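Kitchen Setup and Household Organization
Handout for Session 4: Where the Tools Live
Instructor: Houshang Kordestani

Welcome back, everyone, and thank you for the lovely pile of drawer sketches you turned in on Monday. I read all 17 of them over the weekend with a pot of tea beside me, and I have to say I enjoyed myself far more than I expected to when I first assigned it. Several of you drew the drawer that sticks, with the potato masher standing up inside it like a doorstop, and I felt I was looking at my own kitchen from twenty years ago.

Today we leave the drawers behind and come up to the counter. The reading is chapter 3 in the Jellerach packet, and if you missed last week, please go back over the notes on reach zones first, as we'll be leaning on them quite a bit.

1. What earns a place on the counter

In the first session we sorted tools by how often we pick them up. I'd like you to get that list out again (I know, I know, it's at the bottom of your bag) and look only at the top group, the ones you use daily or nearly so. Those are your candidates for a standing holder. Everything else can stay in a drawer or on a hook, however pretty it is. I have a carved salad fork that my aunt gave me and it has been in a drawer since August, and we are both perfectly happy about it.

A standing holder suits long tools best: spatulas, whisks, ladles, wooden spoons, tongs. Short things sink down and get lost. Knives and peelers need a home of their own, and please don't let me catch you dropping a paring knife in with the spoons, point up or point down.

2. One big crock or several compartments?

Most of us grew up with the single crock, and there's nothing wrong with it as long as it isn't crowded. The trouble comes when you pull out the whisk and half the crock comes with it, the spatula included. (Wire whisks are the worst for this. They grab hold of anything with a slot in it.) A divided holder slows the tangle down, and it also gives you a gentle way to sort, if you'll only use the compartments and not pile everything in the first one out of habit.

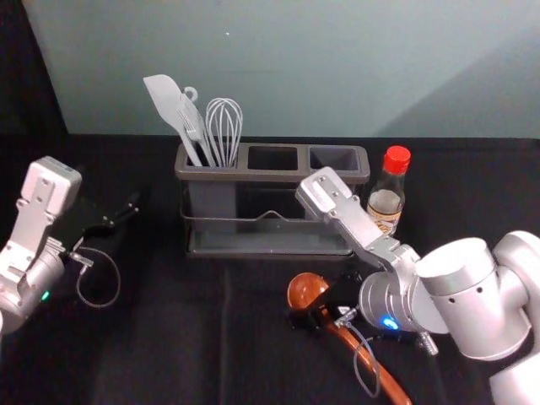 Fig. 1. Three-compartment utensil holder in a wire rack, with the spatula and whisk sharing the left compartment.

When you set up a divided holder at home, start with one family of tools per compartment. I like flat things together (spatulas and turners), then round or bulky heads such as whisks and ladles, and wooden tools last. You may well prefer to sort by task, with baking tools in one place and stovetop tools in another. Nima Nikzad, who taught this course before me, swore by that method, and her students' kitchens ran beautifully, so do try both before you make up your mind.

Leave some air, too. If you have to wiggle a tool to get it out, there's one too many in there. An empty compartment is a fine thing to have for a while, and you'll know soon enough what belongs in it.

3. Placement

Toward the back of the work surface is usually right, so the front stays open for chopping and mixing. Put it on the side of your stronger hand if you can. Keep it well clear of the burners, and check the cupboard above before you settle on a spot, as a long ladle needs a good deal of headroom on the way out.

Small bottles tend to gather beside the holder, and I don't mind one or two of the ones you reach for constantly. Once there are more than that, they want a tray or a shelf.

4. Cleaning

Crumbs and drips collect at the bottom of any holder. Empty it weekly, wash it, and let it dry completely before the tools go back. Make sure wooden handles are fully dry as well. If yours sits in a rack, lift it out and wipe underneath.

For next time

Empty your own holder onto a towel, sort what you find, and put back only what you've used this week. Allow yourself around 20 minutes. Write half a page on what stayed out and where it went, and bring a rough sketch of the new arrangement. We'll begin with those, and then move on to pot lids, which I have been looking forward to all term.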